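Mahfuz Barua had rented out the same lobster suit for 6 years before anyone brought it back with a claw missing.

The customer was a man named Loleck. He put the bag on the counter of the shop on Jodell Street and said the left claw had come off at a party in Feltton, sometime after midnight. He had looked for it. He offered to pay.

Mahfuz checked the book. The suit had gone out 126 times. He had bought it in 2000, used, from a theater that was closing, and the foam in the tail was already going flat then.

"Keep your deposit," he said. "I'll make a new one."

He worked on it that evening with the radio on. He cut the foam in 2 halves, glued them, and covered them in red felt. The felt was brighter than the rest of the suit. He rubbed it with a damp tea bag until it came closer.

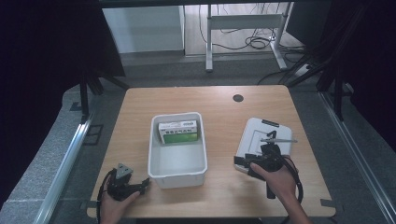
Can a person hold a drink while wearing the claws?
Only with a straw and a friend, Mahfuz told the woman who called in the morning. She laughed and asked him to hold the suit for her under the name Mwakyusa.

He wrote it in the book and hung the lobster by the window so the glue could finish drying.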